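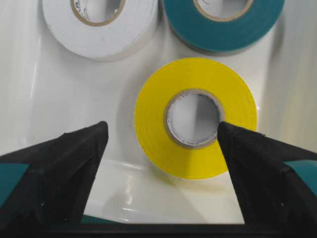 El Rastex 3 es el kit de pinza que usamos este curso en el club de robótica Durnach, y como me lo preguntáis tanto, le hago por fin su ficha. Trae los dos dedos, la base, la tornillería y una guía de montaje que se lee en una tarde (bueno, en dos si sois de los míos, que empezamos por el final). Los dedos se van afinando hacia la punta, y por eso me gustan tanto para el reto de los rollos: con el amarillo tumbado en la bandeja blanca, una punta puede ir al agujero del cartón y la otra quedarse por fuera. ¡Con la pinza plana de antes era un suplicio!

El kit cuesta 200 euros y la pareja de dedos de recambio, 20. Para clubes hay préstamo durante todo agosto, con una fianza de 100 euros que se devuelve entera. El controlador no viene incluido – nosotros llevamos el Jorkar, pero sirve cualquiera que mueva un servo normal. Si vais a presentaros a la copa Kurtuluş, ensayad con cintas de varios colores y anchos, que el reglamento no aclara cuáles tocan. 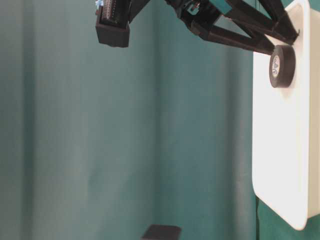 Iason Spanos me escribió que su equipo lo montó sin problemas, aunque él echa en falta un juego de tornillos de repuesto y pondría el capítulo de calibración al principio de la guía. Lo de los tornillos se lo compro, ya los he pedido. Lo de la guía lo cambio en la próxima tirada.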